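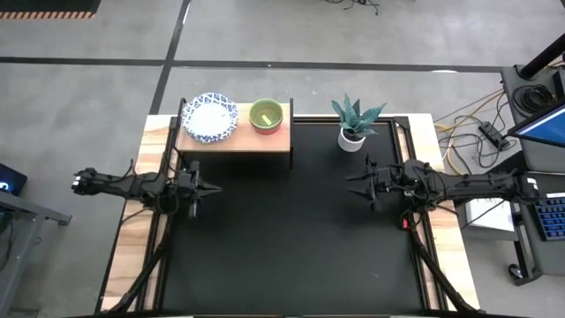 2 min read

Tasting room and cask store, walk-round checklist
January 5, 2020. Done by Margareta Dinu, comments by Beathag McIver where marked BM.

Cask store

1. Door seal and lock. OK. Key sticks, needs graphite, not oil.

2. Spirit vapor smell on entry. Faint near the back rack. Fan was off when I got there, switched on, gone by the time I'd done item 5. Fan is to stay ON overnight. BM: sign went up in October and fell down again. Will screw it on.

3. Racks, bottom row chocks. One missing on the Bernex rum casks, replaced from the bucket. Rest tight.

4. Leaks. Cask 1476 weeping at the head, slow, tray under it. Not dripping on the walkway. Recheck before any more topping up. BM: move it forward so we can acutally see it.

5. Walkway clear. FAIL. Pallet of empty Adano bottles across the marked exit route. Moved half, ran out of time.

6. Volume on hand against limit. 2950 liters on the sheet. Under the limit but the sheet hasn't had the last delivery added. Needs doing today, I can't sign this one off without it.

7. Extinguishers. 3 present, pins in, gauges green. Tag on the one by the loading door is unreadable.

8. Spill kit. Opened and not restocked. Pads low, no gloves. BM: ordered.

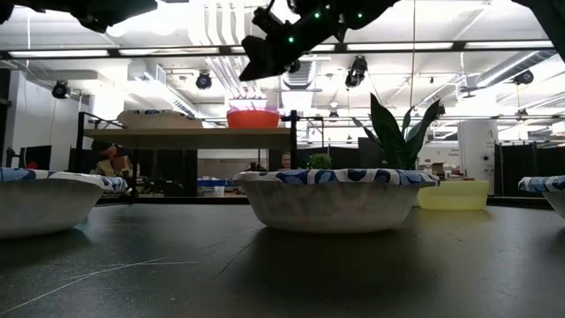
9. Tasting counter. Wiped, no glass chips. Spit buckets emptied and rinsed. Water jugs fine.

10. Glassware. Two copitas with nicked rims, binned. Please don't put chipped ones back on the shelf "for staff".

11. Open bottles. All stoppered, all labeled with date opened. The MacBrayne overproof was next to the candle tray. No. Top shelf only, and no candles while it's being poured.

12. Sample bottles for Mosirport. Box of 300 ml samples packed, caps taped, flammable label on two sides. Strength not written on the packing slip. Add it.

13. Heater by the window. Clearance OK, cord OK. Somebodys coat was on it.

14. First aid box. Burn dressings out of date, rest fine.

15. Emergency light. Tested, came on, a bit dim. BM: battery, I'll do it with the sign.

Carried over to next time: 4, 5, 6, 8, 14
Pour sizes card still missing from behind the counter, not safety strictly but it keeps getting asked about.

Signed MD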